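Stastville Community Hall Users' Group
Minutes of the May meeting, taken by Oana Moldovan

We got going a little after 7, once the tea urn had stopped making that noise. Cornel Bălan was in the chair and I was scribbling, so if I've got something wrong, shout before the next meeting and I'll fix it.

Last minutes. Agreed, with one change. I had written that the Hiradgate choir "finished" at 10 when I meant they finish packing up at 10. Sorry, choir!

Table tennis evenings. Going well, and the Pritar Road families have started coming along too. Cornel asked everyone to put paddles back in the cupboard when they're done. We agreed to buy new nets and one box of balls. 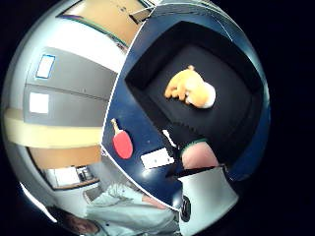 Photo: Stastville Hall Users' Group

Lost property. The shelf is full again. Anything still there at the end of the month goes to the thrift store, and I'll put a note on the door this week so people get fair warning.

Floor. This took most of the evening (you all know how we are about the floor). Ó Dubhghaill came back with a price of $1000 to sand and reseal the main hall, which would mean closing it for four days. Cornel would like it done in the summer break. I said the dance class runs right through the summer and would need the small room, and then we got into whether the small room is big enough, and it isn't really, but they've said they can manage for a week. Vote was 16 in favor, none against. I'm to call and get dates.

Opening hours. The early slot on weekday mornings is hardly used, so we're going to try opening at 9 through the summer and see if anyone complains. Afternoons are much busier than they were - the big table especially seems to be in use whenever I stick my head in.

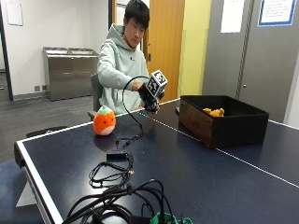
At the table tennis table.

Money. We have $1000 set aside for repairs, so the floor would take the lot. Cornel isn't happy about leaving that pot empty over the winter and neither am I. We'll run a bake sale in the fall and put the weekend hire rate up to $60. Regular groups stay on the old rate until the new year, so please don't panic.

Parking. Same as last time. Please, please don't block the side gate. The delivery van couldn't get in again and I had to go around asking whose blue hatchback it was in the middle of the quilting class.

Any other business. The kitchen tap drips, Cornel will look at it. Two of the folding chairs are now more folding than chair and will be thrown out. Somebody has my good casserole dish from the spring lunch and I would love it back - it has a glass lid.

We finished at 8:40. Next meeting same time next month, small room if the choir is in.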